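Recipe text from parish and village cookery booklets, typed out by hand, mistakes and all. If you want recipes that work, buy a book.

# darnside-booklets

The collection holds 300 recipes from 17 stapled booklets sold at fêtes, coffee mornings and the back of churches in Darnside and Tilstead. The booklets were priced in pence, later in pounds, and in one case in "whatever you feel". Most have a drawing of a wooden spoon on the cover. They were never meant to be read by anyone who didn't already know what a moderate oven was.

The interesting part, to me at least, is how much gets left out. A recipe for Tilstead parkin gives two precise weights of oatmeal and then says "finish in the usual way". The usual way appears nowhere in the booklet, nor in the one that came after it. I have kept every such line exactly as printed.

## What's in the folder

- `recipes.csv` is the main table, one row per recipe
- `booklets.csv` has one row per booklet, with the cover title and whatever it says about the price
- `raw/` contains the plain text as typed, including page numbers that wandered into the method
- `notes.txt` is a record of my irritations in the order they occurred

The main table has 5 columns: `id`, `booklet`, `title`, `ingredients` and `method`. There used to be a sixth, called `tested`, and I removed it when I realised it was going to stay blank.

Ingredients are kept as a single block of text with a semicolon between items. I know. Splitting quantities from ingredients sounds like an afternoon's work until you meet "butter the size of a walnut, or an egg if visitors".

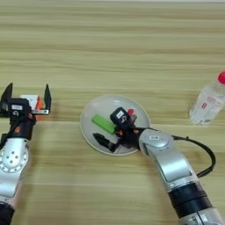 **Can I use the ingredient lists to work out nutritional values?**

You can try, but I'd advise against publishing the result. Too many quantities are given in cups that might be teacups, tins whose size is left to the imagination, or packets of things that have since shrunk. The raw text is better suited to looking at wording than at calories.

## How the text was typed

Everything was copied from the page by eye. I tried scanning software first and it read "suet" as "suit" with great confidence, which produced some arresting dumplings. After that I typed.

The rules, such as they are:

1. Spelling is left alone. "Dessicated" appears far more often than the correct version and has earned its place.
2. Capital letters are left alone too, including the recipes where every Noun gets one, as if translated from German.
3. Fractions are written out with a slash, so `1/2 lb` and never the little squashed character.
4. Oven temperatures stay in whatever system the booklet used. Several use two systems that don't agree with each other.
5. Contributors' names have been removed. A title like "Mrs So-and-so's Lemon Curd" becomes `[name]'s Lemon Curd`.

Rule 5 costs something. Half the pleasure of these booklets is working out who wasn't speaking to whom, and you can sometimes see it in the page order. All the same, people handed over a recipe to help mend a roof, and I don't think they were agreeing to be in a CSV.

Jokes, verses and household hints were left out unless they sat inside a recipe. This means you will be spared "Recipe for a Happy Home" (take one cup of patience, and so on), which is printed in nearly every booklet and is never any shorter than you remember.

## Duplicates

The table has 17 recipes for Victoria sponge. That it matches the number of booklets is a coincidence, as one booklet has three and another, from a village with strong opinions, has none. I haven't merged them. They look the same at a glance, but they disagree about margarine, and the disagreement is the data.

Fruit loaf made with cold tea is the other repeat offender. It travels under several titles, one of which is "Cut and Come Again" and another of which is "Brown Cake". If you are matching on title you will miss most of them. Matching on the words `cold tea` does a better job, with the odd false hit from a recipe for soaking prunes.

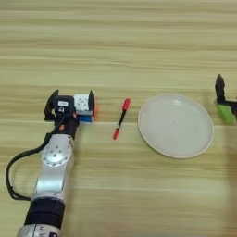
There are also near-duplicates that differ by a single instruction. In these cases the later booklet has usually copied the earlier one and lost a line on the way, most often the one about adding the eggs. Please don't repair them in the main table. If you want a mended version, make your own file and call it something else.

## File formats

The CSV is UTF-8 with commas, and fields in double quotes. It opens without complaint in most things. Two exceptions:

- **Skodard** guesses that `1/2` is a date and will turn a half-pound of lard into the first of February. Set the column to text before you import, and then check, because it sometimes changes its mind.
- **Hviid** reads the file perfectly well but sorts the booklets by the length of their titles. I haven't found the setting that stops it. I have found several that make it worse.

A minimal way in, if you use Python:

```python
import pandas as pd

recipes = pd.read_csv("recipes.csv", dtype=str)
tea = recipes[recipes["method"].str.contains("cold tea", case=False, na=False)]
print(tea["title"])
```

The `dtype=str` matters. Without it a few of the ids lose their leading noughts and stop matching anything.

## Known problems

- The second Tilstead booklet is missing its centre pages. The last recipe before the gap is a trifle with no top.
- One Darnside booklet was typed from a photocopy with a dark band down the margin. Doubtful words are marked `[?]`.
- Savoury dishes are thin on the ground. Going by this collection, both places lived on traybakes and one chicken dish involving tinned soup.
- `booklet_09` may be out of order. It refers to "last year's ginger biscuits", and I can't find them.
- Method text sometimes contains the next recipe's title. I fixed these where I noticed.

## Using it

You may copy, share and alter the files for any purpose, provided you say where they came from. If you turn up another booklet from either place, open an issue with the cover title and I'll say whether I've got it. I would particularly like the October harvest supper one, which is mentioned on the back of two others and which I have begun to suspect was only ever an advert.

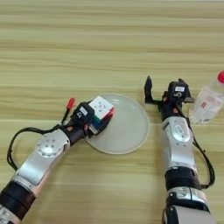
**Harriet Loxley**
*Maintainer and typist*

Issues are read on Friday evenings. Corrections are welcome if they come with the booklet page in front of you; corrections from memory, or from your grandmother's much better version, go into `notes.txt`. Pull requests that standardise the spelling of "dessicated" will be closed.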